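January 2022

I said in the last post that I would write something about the guest houses in Zelldale once the season was properly over, so I've gone through my notes from September and my receipts. We stayed eleven nights in three different places and paid for all of it ourselves.

Zelldale has never had many beds. Until a few years ago there was one hotel, the Meireles, up behind the station, and a handful of families who let rooms to walkers. The Meireles has 40 rooms and was built for coach parties. It still does well out of them, but the coaches now stay one night where they used to stay two, and you notice it at breakfast – the dining room is full at seven and empty by half past eight.

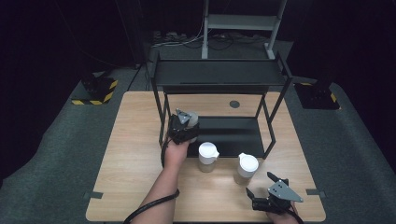
Most of the new places are small and let by the night through an agency called Cendness. Igor Holub runs two of them on the lower road and was good enough to go over his costs with me. Cleaning and laundry take the biggest share, then heating, then the agency's cut. He furnishes the rooms himself and keeps it basic. A pale wooden table with a black two-tier metal rack on it, like the one here, is more or less what you get in place of a kitchen, and it's enough for a kettle and a few plates if you're not planning to cook. He charged us 50 euros a night, midweek, for a double. The same room was 100 at the weekend, and he said he could have asked for more during the cycling race but had regular guests he didn't want to lose.

The village council brought in a limit on short lets in the spring. No more than 200 beds between the bridge and the church, hotel not included, and new owners have to wait for a place on the list. Opinion is divided on it. The shop is in favour, as far as I could tell, and the taxi firm is against. Igor thinks it came too late to change much on the lower road but may keep the upper lanes as they are.

We moved up to one of those lanes for the second half of the trip. The house is called Purum and belongs to Kristýna Malý, who grew up in it. Three rooms, shared bathroom, no television. You have to book by telephone and she doesn't always pick up. I liked it best of the three, although the climb from the bus stop with luggage is steep and there is no pavement for the last stretch. Anyone with bad knees should stay by the river.
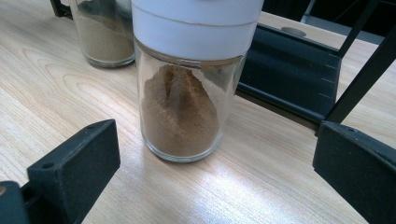

Zelldale Notes, no. 14

Breakfast at Purum is at eight and costs extra. It was bread, cheese, boiled eggs and porridge, with coffee in a pot. Kristýna doesn't do packed lunches but the bakery opens early enough to get rolls before the first bus.

On buses: the winter timetable drops the last run up the valley, so if you are coming by the afternoon train you will need to arrange a lift or stay the night in town. The Meireles will collect its own guests. Cendness won't, and the arrival instructions they send out still show the summer times. I wrote to them about this in the autumn and had a polite reply, but the sheet was the same when I looked last week.

We have booked Purum again for the first week of June. I'll put the walking routes in a separate post, with the bus stops marked.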